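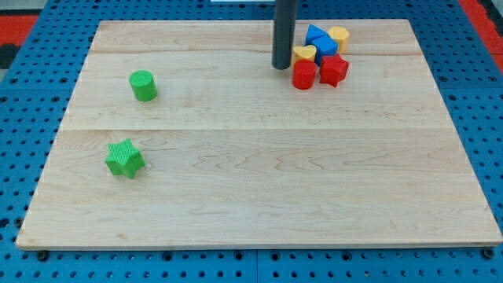 Shape blocks grouped on a light-colored wooden board.

Shape Blocks and Work Boards: Frequently Asked Questions
Ametepe Lending Library of Learning Materials
Last revised October 2026

The questions on this page come from member schools, child care centers and families who borrow shape blocks and work boards. For other materials, please consult the general borrowing rules.

Who may borrow shape blocks and boards?

Any member in good standing may borrow. Membership is open to licensed child care centers, public and private elementary schools, registered home educators and individual families living in the service area. Institutional members may hold up to four sets at one time. Family members may hold one.

What is included in a set?

A set consists of plastic shape blocks in several colors and a drawstring bag. The contents are listed on the card inside the bag. Sets are offered in two versions: Flitton sets contain larger blocks for younger children, and Plisota sets contain a wider range of shapes for sorting and pattern work. Boards are cataloged separately and must be requested on their own line of the form.

Is a board required?

No. The blocks may be used on any clean, level surface. Many teachers prefer a board, as it gives a child a defined place to work and allows an unfinished arrangement to be moved to a shelf at the end of the period.

What are the boards made of?

The boards in the collection are solid wood, joined from several planks. Color and grain vary from one board to the next, and the seams between planks can be seen on most of them. These differences are normal and do not need to be reported. A seam that has opened, or that can be felt as a ridge under the fingertips, should be reported.

For what ages are the blocks suitable?

Flitton sets are lent for children aged three and older. Plisota sets are lent for children aged five and older. Neither version is lent to programs that serve only infants and toddlers. An adult should be present whenever the blocks are in use by children under five.

How long is the loan period?

Four weeks for families and eight weeks for institutions. One renewal is allowed if no other member has placed a hold. Loans that would fall due during the November closing are extended to the first open day afterward, and the new date will appear in your account.

How do I reserve a set?

Submit the request form through your member account or at the front desk. Please enter the catalog number where you know it. Flitton sets are listed under 700 and Plisota sets under 1021. A request without a catalog number will be filled with whichever version is on the shelf and suits the age group stated on the form.

May we ask for particular colors?

Requests for particular colors cannot be met. Sets are assembled by shape, and replacement blocks are not always available in the color of the original. Teachers who plan a color-sorting lesson should open the set at the desk before signing for it.

What activities do you recommend?

A leaflet of suggested activities is supplied with each set. Those most often used by our members are:

Grouping. The child gathers blocks that share a feature and explains the choice to an adult or a partner.
Copying. One child builds a small arrangement at one end of the board and a second child repeats it at the other.
Position words. The adult gives directions such as "beside," "behind," "between" and "at the corner," and the child places a block accordingly.
Feeling. A block is hidden in the bag and named by touch alone.

Members are welcome to copy the leaflet for classroom use. It may not be sold.

How should the blocks be cleaned?

Wash the blocks by hand in warm water with a small amount of mild dish soap, rinse, and leave them to dry on a towel before they go back into the bag. Do not place them in a dishwasher. Disinfecting wipes may be used between groups of children, followed by a rinse in plain water.

How should the boards be cleaned?

Wipe the board with a damp cloth along the grain and dry it at once. Boards must never be soaked, and they should not be stood against a radiator or left in direct sun. Do not apply oil, wax or polish. Our workshop refinishes boards on its own schedule with a product chosen for children's use — a second coating on top of it tends to stay sticky.

Crayon marks may be left as they are. Please mention them when the board is returned.

May labels or tape be put on the boards?

Painter's tape may be used for marking out areas, provided that it is removed the same day. Stickers, permanent marker and adhesive hook tape are not permitted.

A block is missing. What should we do?

Return the set by its due date and write the missing shape on the contents card. Members are not charged for the first missing block in a membership year. Further blocks are charged at the rate shown on the current fee schedule. If the block is found later, bring or mail it to the desk and the charge will be reversed.

Please do not substitute a block from another set or from a store. Sizes differ between manufacturers, even when the shapes look alike.

What if a board is cracked or warped?

Stop using it and contact the desk. A board that rocks when laid flat on a table is considered warped. Ordinary wear is not charged to the member. Repairs should not be attempted at home or at school.

Can sets be delivered?

Institutional members may use the Zeklow van route, which calls at participating schools every second Tuesday during the school year. Families collect and return materials at the front desk. Boards cannot be returned through the book drop, and sets placed in it will be treated as late until staff have checked the contents.

Do you accept donated blocks?

Complete sets in their original packaging are accepted. Loose blocks and homemade boards are not accepted at this time.

Whom should I contact?

Questions about loans, holds and fees: Yurani Apaza, Member Services, extension 1873.
Questions about repairs, cleaning and the condition of boards: Signe Juhl, Collections Workshop, extension 1000.

Messages left after closing are answered on the next open day.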